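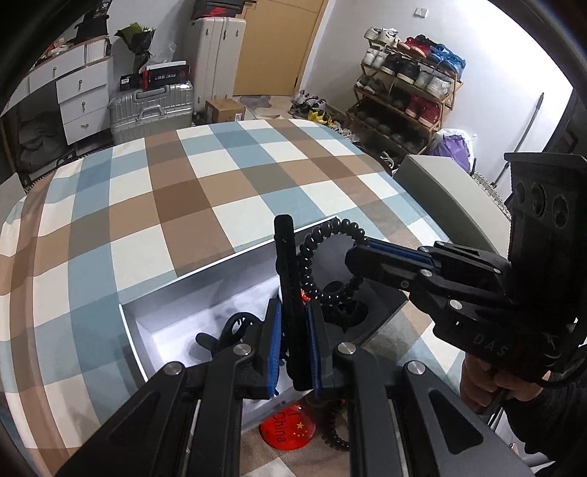 Slide 1. Two hand-held grippers, a coiled cord and an open box on a bed.

Speaker notes: House rules for recording in people's homes
Slot is 3 pm, May meeting. Talk first, questions after slide 7.

Slide 1
Leave the picture up while people sit down. Say who I am: Tobiloba Uzor, I look after recording practice on the Marley project. Siiri Laur wrote the first version of the rules and is taking the questions on consent, so pass those to her.
Point at the cord. Two grippers are on the job, one holding a black rod and the other pinching the coil. Most of today is about jobs like that one.

Slide 2. Why we wrote rules at all
We had 3000 clips from the first round and no agreed way of making them. Each site did what seemed sensible. Prakgate started the clip with the jaws closed, Enow started with them open. Neither was wrong, but you couldn't put the two sets together without a lot of sorting.
The rules now fit on one sheet. There are 9 of them. I'm only going through the ones people get wrong.

Slide 3. Rule 2: the work area
Agree the work area before you pick up the gripper. On a bed or sofa, use the box or tray as the boundary. Soft surfaces give when you press on them, so write the surface down in the log: bed, carpet, table, worktop. One word is enough.
Leave the rest of the room as the person keeps it. Shoes on the rack, bags on the floor, things on the desk — all of that stays. We want homes as they are. What does get moved is anything with a name, an address or an account number on it, and the person who lives there moves it.
Ask the room: who checks parcel labels? (Pause. Expect few hands.)

Slide 4. Rule 4: two grippers
Decide which gripper leads. The lead one takes hold first and lets go last. Say it out loud before the clip, even if you are working alone.
Keep fingers on the grip and away from the jaws. If you need a bare hand to sort something out, stop the clip and start a new one. Don't reach in halfway through.
Check your own sleeves and cables as well. A loose gripper cable can catch on the job and drag it.

Slide 5. Rule 5: cords and coils
This is the one Iturra asked us to add. Cords are awkward because they stretch, spring back and hook on things.
Unplug at both ends first. Hold a coil by its loops and don't pull it out to full length. If it snags, put everything down and mark the clip as a snag. Keep the clip. Snags are useful to us and people keep deleting them.
In the last check we found 34 clips where the log said "cable" and nothing else. Please write straight, looped or coiled.

Slide 6. Rule 7: consent and other people
Signed form before the kit comes out of its bag. Everyone who lives at the address, including anyone who is out at the time. If a visitor walks in, stop.
The person can ask for a clip to be removed without giving a reason. Siiri has the wording. Don't improvise it on the doorstep.

Slide 7. What I'd like from each site
Print the new sheet and bin the old one (the old one has the Enow address at the bottom).
Send me two clips of a cord job and two of anything else, with logs filled in.
Tell me which rule gets in your way. Rule 4 has been rewritten twice after complaints and it's better for it.

If time is short, skip slide 6 and hand over to Siiri early. If someone asks about gloves — still open, we don't have a rule yet. Take their name and I'll write to them.
Spare sheets are on the table by the door.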